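Automation 322 - Notes to go with the lab visit
Tue 23 May
Notes by Haiyan Gu

OK, so these are my notes from the Zaden open day, cleaned up a little for those of you who were on the second bus, or who were on the first bus and spent the whole time by the snack table (I saw you). They count as reading for the final. Bring them to section.

First, where we were. Zaden is the small shop out past the Breathnach building, up the stairs in back. They do two-arm tabletop work, and they open the doors to classes once a year. Our host was Rangi Trevaskis, who took this same course long before I taught it and still had opinions about the homework!

1. Two arms, two different hands

The thing I wanted you to notice before anything moved was that the two arms don't match. One ends in a hand with fingers, the other in a plain parallel gripper. Students always ask which one is better, and I always give the same annoying answer, which is to ask what you want to pick up. A parallel gripper has one motion, open and close. You can write down its whole state with a single number. A hand with several fingers can wrap around odd shapes and push a button and hold something against its own thumb, but every joint you add is one more thing to control and one more thing to break on a Friday afternoon.

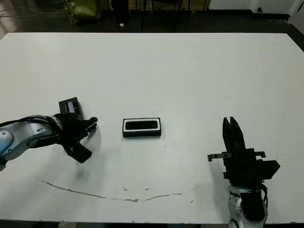 Rangi's rule at Zaden is to start every new task with the parallel gripper and only switch when it fails for a reason you can say out loud. "It felt clumsy" doesn't count. "The part rolls when I close on it" does. I like this rule a lot and I'm stealing it for your project reports, so when you pick an end effector in part B, give me the reason in one sentence.

Somebody asked about cost. I won't quote prices, but there was a big gap between the two, and the repair time gap was bigger. Ask me in office hours if you're curious.

2. Where does the camera go?

We talked about two choices in class, and you should be able to draw both.

Head view. The camera sits up high and looks down over the work. You get both arms and most of the table at once, so it's great for planning. The trouble is that the arms get in their own way. Just when the hand closes on something, the hand is also what's blocking your view of it.

Wrist view. The camera rides along near the gripper. Now the fingers sit in nearly the same spot in every picture, and the rest of the world slides around behind them. That sounds odd until you try to line up a grasp, and then it's wonderful - you steer until the part is between the fingers, and close. But you lose the big picture, and when the wrist tips up, you get a fine look at the furniture and the window.

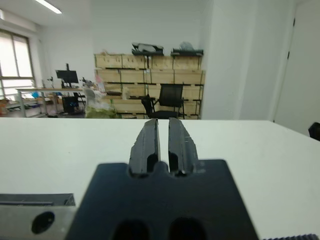

Light is the other half of this. A bright window can push the camera's exposure down so far that anything dark turns to mush, and grippers tend to be dark. Rangi said their first fix for this kind of trouble is always to lock the exposure, and the second is to buy blinds. Nothing fancy. Your own code (the Tovura starter kit, everybody should have it by now) leaves auto exposure on by default, so go turn it off before you spend a weekend blaming your network.

3. Frames, again, sorry

Yes, I'm bringing up coordinate frames one more time. A point seen by the wrist camera is only useful to the arm if you know how the camera sits on the wrist. A point seen from the head has a longer trip, down through the base and back out along the arm, and each step adds a bit of error. Work this through on paper before section:

Draw the table, the base, one wrist and both cameras. Put an arrow between each pair of frames you would need.
Mark which arrows change when the arm moves and which stay fixed.
Say what happens to each view if someone bumps the wrist camera by 2 degrees.

If you get stuck on the last one, look at the Zinon chapter in the reader, the part on hand-eye calibration. The math looks worse than it is.

Part B is due before the review session. If you left a gray jacket on the bus, it's in my office.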